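4.2 Recording trials for the ordering study

1. Start both arms and wait for the green lights at the bases.
2. Put the drawer cabinet between the arms, handles toward the operator.
3. Lay the tray in front of it and set out the objects on the trial card.
4. Start the Plinirent logger, then the policy.
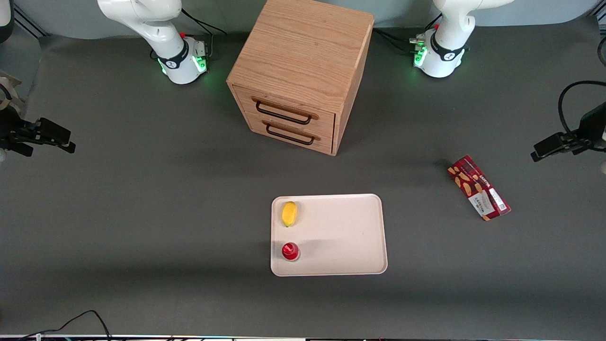

Shuzhen Shi asks that failed grasps stay in the log – the retry model is trained on them.

Note: A full set is 400 trials. In the February set, 269 succeeded with retries on and 235 with retries off.

Caution: Keep hands off the work surface until both arms have stopped.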